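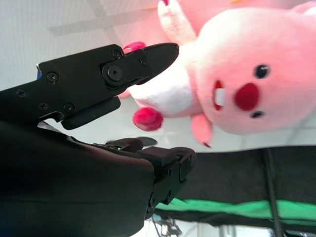

Sorkwood Books, Customer Support
Ticket 413
Subject: Digital edition of "The Otach Readings" will not open; chapters out of order
Opened: 9 September 2020
Status: Closed

Reported issue
The customer purchased the hardcover and digital bundle of "The Otach Readings" from our online store in August. The hardcover was delivered. The digital edition appears in the customer's library but returns the message "This title is not available" when selected. The customer also reports that the audio version of the guided meditations plays part 2 before part 1.

Initial review
The order record shows payment in full. The bundle was listed under the Wakton imprint at the time of sale and was later moved to the Kourkoulas imprint. The customer's license remained attached to the former listing, which has been withdrawn from sale.

Steps taken
Support asked the customer to sign out, clear saved downloads and sign in again. The error remained.
The license was removed from the Wakton listing and reissued under the Kourkoulas listing. The customer confirmed that the book now opens and that all 10 chapters on dream recall are present.
The audio files were checked against the printed contents page. The track numbers had been entered incorrectly by the supplier. Corrected files were requested and have been uploaded.

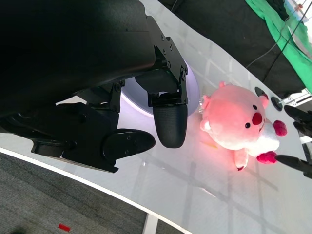 Black gripper, finger pointing down toward the table

Customer follow-up
The customer asked whether notes and highlights made in an earlier sample would carry over. They will not. Samples are stored separately from purchased titles, and notes must be copied by hand before the sample is deleted.

Resolution
License reissued and audio order corrected. No refund was requested. Other customers who bought the bundle under the former listing should contact Support with their order number.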